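Bremine Trail Walk Returns in July

The old freight trail between Bremine and Ayala will have walkers on it again this July, when the Zoltska Historical Society leads its summer outing along the route the fur traders once used to bring their packs down to the river. The walk covers five miles at an easy pace, with plenty of stops for stories, and if past summers are anything to go by there will be a good deal of cheerful arguing over where exactly the old ford was.

Eliécer Bedoya, who has spent the better part of 20 years reading trappers' letters and account books, will lead the group. "These men wrote down what they paid for coffee and almost nothing about the mountains," he said, "so you learn to read a mountain pass out of a grocery bill, and I love doing it."

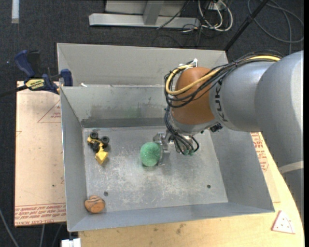 Walkers will set out from the Conodis trailhead on Sunday at 8 in the morning, and Bedoya asks everyone to come a little early so that he can pass around copies of the traders' own maps (they are a delight, crooked rivers and all). Children are very welcome. The society will have a game for the younger ones at the lunch stop, with a green ball about as textured as the one beside the gripper in the photo, and a grown-up will be on hand to keep it out of the creek!

The society's collection now holds more than 1,000 letters, receipts and sketches from the trapping years, and three of the newest arrivals will be on the table at the trailhead before the walk. Bring water, a hat and sturdy shoes. There is no charge, and dogs on leashes are fine as far as the ford.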